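Thyroid nodule, "watch and wait" or get it out?
Forum: Living With It > Thyroid and Neck

Mallowfen
Posted 29th August
Hello all, long-time reader and first-time poster. I had a scan in May for something else entirely and they spotted a lump on my thyroid. The needle test came back as a small papillary cancer, and the consultant at Barkenine says I can have half the thyroid out or just be scanned every 4 months for now. I did NOT expect to be given a choice! I keep reading that there are several kinds of thyroid cancer and they behave nothing alike, so half of what I find online may not even be about mine. Anyone been offered the same? 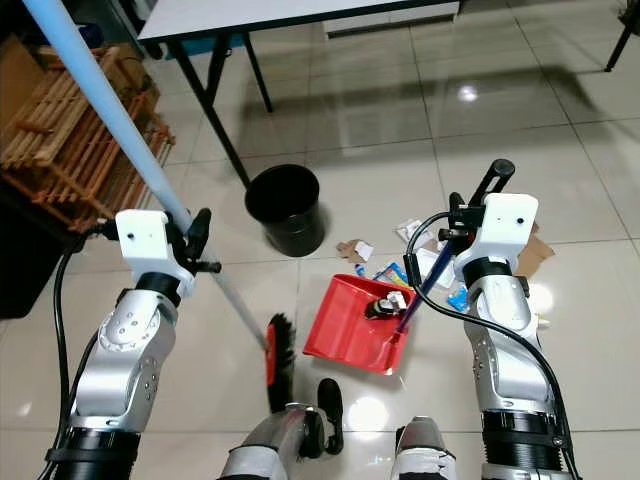
Re: Thyroid nodule, "watch and wait" or get it out?

teapot_gill
Yes, me, same type. I've been on the scans for 2 years and mine hasn't budged. First thing I'd do is get a copy of the pathology letter and check the exact wording (papillary, follicular, medullary and so on), then only read pages about that one. I wasted weeks frightening myself over the wrong disease.

Norbrook
I'll be the grumpy one. I had the same offer and said take it out. Couldn't stand waiting for a phone call every time, and I was snapping at everyone in the house for days beforehand. The op was fine, sore throat, bit of a croaky voice, and the scar is hidden under a collar. Some people are made for waiting, I'm not.

teapot_gill
Fair enough, but an operation has its own risks and some people end up on tablets for life even after losing only half. My own surgeon was quite happy to leave me be. It isn't doing nothing, you're being checked. 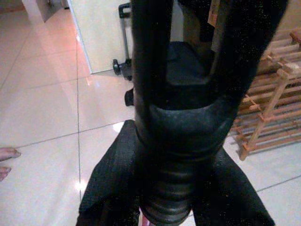 And the scans get easier. I go to the Cheon clinic, I'm in and out in 15 minutes, then I have a very large bun in the café and try to forget about it till the letter comes.

Norbrook
I never said it was doing nothing! I said I couldn't live with it. Different thing.

quillwort
Can I ask where the lump is, Mallowfen? Mine was right up against the windpipe and they wouldn't even discuss waiting. Ask about that, and about your lymph nodes. Also there's a Gullero booklet on the sub-types, free from the Mallach support line, much better than the 200 tabs I had open at one point.

Mallowfen
Thank you, all of you. Letter says papillary, nothing in the nodes, and it's "central in the right lobe", so I think well away from the windpipe, but I'll ask. I'm leaning towards scans if I'm truthful, though Norbrook has described my temper on results day rather well. Has anyone started with scans and then changed their mind later? Did they make a fuss?

quillwort
My sister-in-law did, after a year. No fuss at all, they just booked her in.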